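September 8, 2024
Student project report, Department of Work and Organization, Traseo College
Search this site Enter keywords Go

Automation in a Staff Kitchen: Loading Work at Lastport

1. Purpose of the project

This report concerns the planned use of a robot arm for dishwashing work in the staff kitchens of Lastport, a logistics company with offices in Flestesell. The company intends to assign the loading of dishwashers to a robot and has asked its kitchen staff to prepare for the change. Our group was invited to study what the change would mean for the employees who do this work at present. The technical performance of the robot was outside our assignment, although it was necessary to understand the task in some detail before the interviews could be planned.

The kitchens use household-type dishwashers, one on each floor. They are loaded after the morning break, after lunch and at the end of the day. Lunch is the heaviest period, when over 40 pieces may be left on the counter at one time.

2. Method

We interviewed four kitchen employees individually. Each interview followed the same written guide, and the employees reviewed our notes before we used them. We also observed three lunch periods and read the task instructions prepared by Maruyama, the supplier responsible for the robot. The supplier develops the loading task in simulation before any equipment is placed in a kitchen, and its simulated kitchen served as our reference when we discussed single steps with the staff.

3. The task

Staff members described loading as one action. In the supplier's instructions it is divided into approach, grasp, transfer, placement and release, and each of these has its own conditions. A bowl is considered one of the harder items. It has to be held near the rim, turned, and set between the tines so that it leans without touching its neighbors. The person doing this by hand makes several small corrections and seldom notices them.

In the simulated kitchen the bowl has a black and white striped rim and a cream-colored inside, and the gripper is at the rim with the wire rack ahead of it. Employees who looked at this view commented first on the rack. Two of them said they would choose a row before picking up the bowl, and that the choice depends on what is still waiting on the counter. The instructions we read treat each item separately and do not mention planning of this kind. 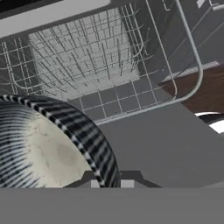

4. Findings

4.1 Changes in daily duties

Under the plan, employees would no longer load the machines during lunch. They would scrape dishes, place them within reach of the arm, and check the rack before the cycle is started. All those interviewed welcomed less bending. Three of the four also expressed concern that preparing dishes for the robot would take as much time as loading them, at least in the first months - a point the company's schedule does not address.

4.2 Skill and responsibility

Loading is not listed as a skill in any job description at Lastport. The interviews suggest that it is one. Employees know which bowls hold water in the base, which cups tip over, and how to fit a late item into a full rack. If the arm places something badly, a staff member is expected to correct it, yet no one had been told who may stop the robot or who answers for broken dishes.

4.3 Contact among staff

The lunch period is also when kitchen employees speak with office employees who bring back their dishes. One employee described this as the best part of the shift. Moving the drop-off point to a separate counter would shorten these exchanges.

5. Recommendations

The company should add rack checking and correction to the job descriptions before the robot is introduced. It should state in writing who may stop the arm. Kitchen employees should be asked to comment on the task instructions while these are still being developed in simulation - their knowledge of item order would be useful to the supplier at that stage. Hours should remain unchanged for a trial period of three months, after which the time spent on preparation can be measured.

6. Limits of the study

The number of interviews was small, and all of them were held before any robot was in use at the site. The statements collected are therefore expectations. A second round of interviews during the trial period is proposed, using the same guide with added questions on noise and on the space available at the counter.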